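Bottle cell: handover fault open
Last updated: Oct 4, 2024

The Lanby two-arm cell is limited to reduced speed after a grip fault during bottle handover. The controller logged 104 early releases in 1,950 cycles -- all with the receiving gripper still reporting "closed."

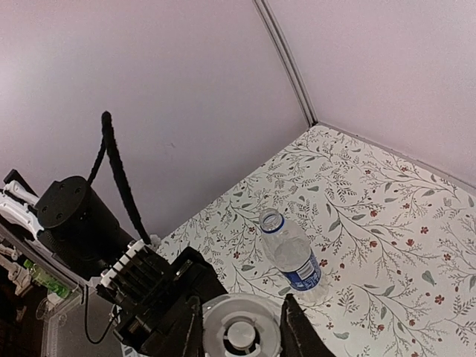
Wrist view, Lanby cell. Uncapped bottle on the table.

Radu traced the false signal to a drifted finger-position offset. Replacing the wrist cable made no difference. Until the offset check is in the startup routine, keep hands outside the panels whenever the drives are live. 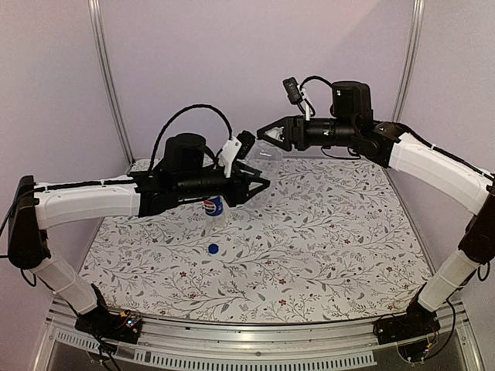

The next run is 2,000 cycles at reduced speed, empty bottles only.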